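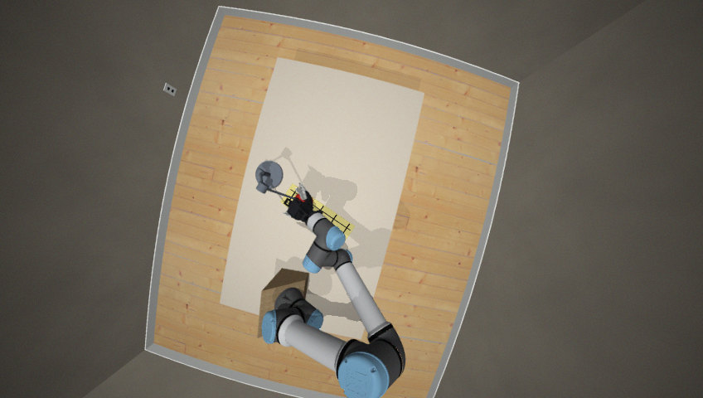
Attachment 1: cream mat on pine boards, render

Ticket 208 - Colours on printed catalogue don't match the screen
Product: Silau (page layout)
Opened by: Antonina Semeniuk
Assigned to: Yurii Tkachenko
Priority: Normal
Status: Resolved

Antonina Semeniuk
Oct 28, 2020

Hi team! First up, I love this program. I've laid out our whole autumn catalogue in it and the text flow between columns is a dream. The trouble starts when I print. Every cream and pale grey in the catalogue comes out faintly green, and the honey timber colours go a bit muddy. On my monitor it all looks gorgeous. 

What I've tried so far:
Cleaned the heads on the printer, twice.
New cartridges (both the cyan and the yellow were low, so fair enough).
Printed the same file from the ordinary picture viewer. Colours are fine there!
Restarted everything, went and had lunch, restarted it again.

Layout is 12 pages, A4 landscape, exported to PDF and then printed from the export.

Yurii Tkachenko
Thanks Antonina, what a great ticket to get. The picture viewer test saves us a heap of time. If the viewer prints properly then your inks and paper are probably OK and we can look at what happens on the way out of Silau. Could you tell me:
1. Which version you're on (Help, then About)
2. What it says under Export, Colour, Output Profile
3. Whether plain cream boxes drawn in Silau go green too, or only placed pictures

Antonina Semeniuk
Version 4.79. Output Profile says "Same as document". I drew a cream box beside the picture and printed both. The box is perfect, a lovely warm cream, and the picture next to it is still green. I was really chuffed to see them side by side, I'd been starting to think it was my eyes.

Yurii Tkachenko
Brilliant, that narrows it right down. Placed pictures carry their own colour profile, and yours are being converted twice, once when they're placed and again on export. Pale neutral colours show it first. Dark colours get the same treatment but you'd be hard pressed to see it.

Please try this on a copy of the catalogue:
Open Document, Colour, and set Placed Pictures to "Keep embedded profile".
Select all the pictures (Edit, Select, All Pictures) and choose Refresh Link.
Export again with Output Profile set to your paper, not to the document.
In the print window, turn off "Let printer manage colour".

Antonina Semeniuk
Oh, this is so close! Pages 1 to 8 are spot on and I did a little dance at the printer. The last four still have the green cast. I've checked them over and over and the settings look identical.

Svitlana Karpenko
Jumping in here as I look after the export code. Were the last four pages brought in from another file? Imported pages keep the colour settings of the file they came from, and the Document panel doesn't show that at the moment.

Antonina Semeniuk
Yes! They came across from the April catalogue. Same template, I thought.

Svitlana Karpenko
There we go then. Right-click those pages in the Pages panel, pick Adopt Document Settings, and refresh the links once more. If the option is greyed out, unlock the master page first.

Antonina Semeniuk
It was greyed out, I unlocked the master, and now all 12 pages print beautifully. The cream is cream and the timber is warm again. I've stuck the old green page 9 and the new one up on the wall next to each other and I keep going back for another look. One small thing, file size has gone from 79 MB to 95 MB. Is that normal?

Yurii Tkachenko
Completely normal, the pictures are now carrying their profiles into the PDF. If your print shop has an upload limit, tick "Share identical profiles" on export and most of that should come back off.

Svitlana Karpenko
I've logged a request to show a little warning flag on imported pages with different colour settings. It's linked to this ticket, so you'll get an email when there's a build to try.

Antonina Semeniuk
Yes please, I'd be very keen to test it! Happy for this one to be closed.

Status changed to Resolved by Yurii Tkachenko
Tags: colour, export, placed pictures, imported pages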